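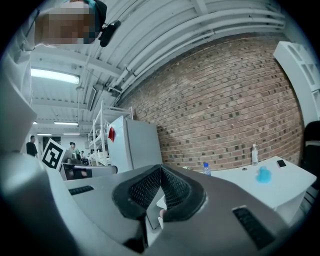 PRERKURA, January 2026

I've been wanting to write up the Allo pair for a while, and now that I've had both grippers open on the bench, swapped pads, replaced a cable and recalibrated the whole thing more times than I planned to, I think I can do it properly. Short version for people who only read the first paragraph: I love these things. They're easy to set up, they're easy to keep running, and when something does go wrong you can fix it yourself with a small screwdriver and a bit of patience. There are annoyances too, and one of them is big enough that I'll give it its own section.

What you get

The Allo set is two hand-held grippers, left and right, each with a marker cube, plus a little handheld screen, cables, a flat marker placard for calibration, a bag of spare pads and a 64-page manual. We paid $742 for the service bundle on top of the grippers themselves, and I'd tell anyone who plans to use these every week to do the same. It has a second set of pads for both hands, four spare cables, replacement cube faces and a tiny torque driver that I now use on everything in the shop.

I should say that we record tabletop work with them, mostly picking things up and putting them somewhere else, and the data goes to train the arms in our Inunari cell across the room. If you're only doing demos now and then, your wear will look nothing like mine.

First setup

My first setup took 55 minutes from opening the box to a clean check on both hands, and a good part of that was me reading the manual with one finger on the page. It's a good manual! The drawings are big and they show the hand from the side you're holding it from, which sounds like a small thing until you've tried to follow one that doesn't.

The order it gives you is this:

Seat the pads. Press from the back of the rim toward the opening and listen for the click on each side.

Mount the cubes and snug all the screws before you tighten any of them. Left and right cubes are not interchangeable. They look close enough that I mixed them up on day one, and the screen told me so in plain words before I'd recorded anything.

Run the cables down and away from your wrists, plug into the screen, and wait for both hands to show up.

Stand the placard upright on the table, hold each gripper in front of it, and turn your wrist slowly until the bar fills.

I'd add a step of my own, and it's to squeeze each gripper fully closed and fully open ten times before you calibrate. New pads are stiff and they settle a little. If you calibrate first, the closed reading drifts during your first session and you end up doing it over.

The calibration routine deserves some praise. I've used kits where you wave the thing around and hope, and then you get a number at the end with no clue whether it's a good one. Allo's screen shows you which part of the turn it's missing while you're still turning, so you just go back and get it. If a cube face is smudged it will tell you which face. I showed this to everybody who walked past for a week.

Daily care

You don't need much. At the start of a session I wipe the cube faces with a dry microfiber cloth, look over the mesh-textured panels on the pads for anything stuck in them, blow across the vents, and close each hand once on the gauge block. At the end I wipe the housings and hang the cables loose. Don't wrap them around the gripper. I know it looks tidy. I did it for two weeks and I'm fairly sure that's what killed my first cable.

The mesh panels do collect lint, especially if you work with cloth or towels. A soft toothbrush gets it out in a few strokes. Keep alcohol off the pads (the manual is firm on this) and use it only on the housing, sparingly.

Cube faces are the part I'd nag people about. A scuffed marker is still readable most of the time, so you don't notice anything, and then you turn your hand to a certain angle and the tracking hops. If you see small jumps that always come at the same wrist position, check the cube before you go digging in software. Ask me how I spent an afternoon in the fall.
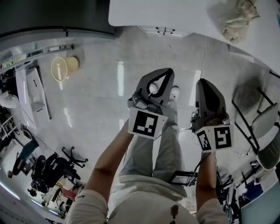
Which brings me to how you hold these while you're checking them, and I have opinions! Do your checks sitting down. Get a chair with no arms, put your feet flat, hold both grippers out in front of you with the cubes clear of your sleeves, and rest the screen in your lap where you can glance at it. I used to do the check standing at the table and my elbows crept in, the cubes ended up half hidden behind my own forearms, and I'd get a warning that went away as soon as I moved. Sitting, I pass the first time nearly always.

The grippers feel fine for a long stretch like that. The weight sits close to your hand and the grip is rounded in the right places. My hands are on the small side and I can reach full close without shifting my hold, though I do have to stretch a little for it.

Replacing the pads

Mine reached 142 hours before I swapped the first set, and it was the right hand that went first, with the lower edge of the rim starting to lift. You can feel it before you can see it. The hand gets a faint tick at the end of the squeeze.

The swap itself is a pleasure. Back out the two screws at the base, slide the retaining strip out, and the old pad peels away in one piece. Clean the channel underneath, because there will be crud in there. The new pad goes in from the back, same as at setup, and then you put the strip in and tighten to the mark on the driver. Ten squeezes, recalibrate that hand, done. Change both pads on a hand together even when only one looks bad. I tried to be thrifty and replaced only one, and the hand pulled very slightly to the new side until the other one got changed too.

One warning about the retaining strip: it can go in upside down. It fits that way, it even clicks, and then the pad walks out over the next hour or so of use. There's a small notch that has to face the opening. The manual shows it but doesn't mention it in the text, and I'd love to see a line added.

The cable, my big complaint

All right. The cables are thin and flexible and you forget they're there, and while they work they're wonderful. But the strain relief where the cable enters the gripper is too short, and it bends right at the end of the sleeve every time you roll your wrist. I've lost one on the left hand. It started as a dropout of the left side for a blink at a time, always when I turned my palm up, and then it was out for good.

Replacing it is the hardest job in the manual and it still isn't very hard. You open the housing along its seam, lift the connector straight up with the plastic pick (never by the wire) and feed the new one through the same path. Take a phone picture of the routing before you pull anything. There's a guide post in there that the cable has to pass behind, and if it goes in front the housing will close on it with no complaint at all.

What helped a lot was adding a longer sleeve. Hutapea sells a soft silicone one that slips over the Allo cable and goes a couple of inches past the factory sleeve, and since I put those on both hands I've had no dropouts. It's a cheap part and Allo should put it in the box. I'd also leave some slack between the gripper and your lap. If the cable is tight when you reach forward, it's too tight.

Smaller gripes

The screen's plug is on the side where my thumb wants to be. The battery icon on the screen has three bars and spends most of its life on two, so you learn nothing from it. The spare pads come in a bag with left and right mixed together, and the L and R are molded in the same dark color as everything else, so I marked mine with a paint pen. And the placard needs a proper stand. It comes with a fold-out foot that lets it lean back further than I'd like, and a bookend from the office supply closet does the job better.

How it stacks up

I've run two other hand-held sets before this one, and both were fine when they were fresh. Where Allo pulls ahead is the second and third month, when parts start to wear and you need to know what's wrong and have a way to get at it. With one of the older sets, a worn pad meant mailing the whole hand back. I did an Allo pad this morning while the coffee was brewing and had it calibrated again before I'd finished the cup.

Would I buy it again? Yes, and I've already asked for a second pair. Get the service bundle, get the silicone sleeves the same day, and write the hours down on a piece of tape on the case each time you change a pad. Allo says a revised cable is coming, and I'll update this review when I've had one on the left hand long enough to trust it.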